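Tanosus Concrete Floor Sealer – Frequently Asked Questions

Which floors can be sealed?
Tanosus is intended for bare interior concrete at least 100 days old. Painted, tiled or waxed floors must be stripped first. Outdoor slabs should be treated with Tavau.

How do I prepare the surface?
Clear the floor, sweep it and vacuum the joints. Remove oil with Dridus cleaner and rinse twice. Let the slab dry fully before testing for moisture. 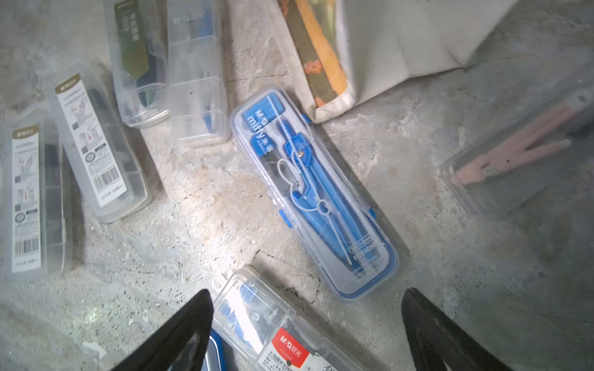 Moisture is tested by taping a square of plastic sheet to the slab overnight. If drops form under the sheet, do not seal.

How much do I need?
One 9-liter can covers nearly 100 square feet in two coats. Porous slabs take more.

Will the sealer hide stains or cracks?
No. It dries clear, and existing stains usually look darker under it. Fill cracks with Kwan filler and sand flush before the first coat. Moving cracks need a flexible joint.

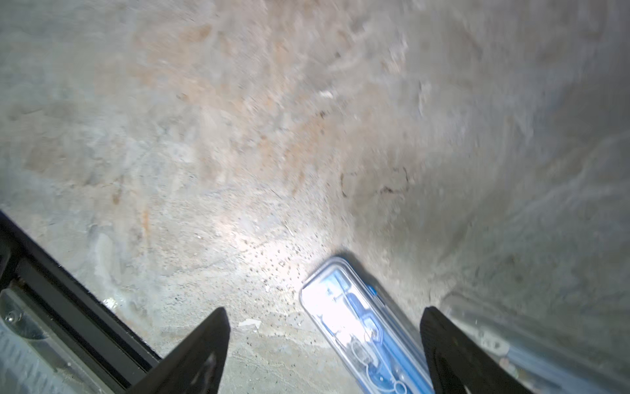
Page last changed: 29 March 2020 (R. Dahlgren)

Can I apply it over an older sealer?
Only over Tanosus 207. Product 754 – sold until January – has to be ground off.

When can the floor be used?
Foot traffic is allowed after nine hours. Wait a week before moving shelving or vehicles onto it.

Who answers technical questions?
Write to Ragnvald Dahlgren, technical support, and include the batch number from the can lid.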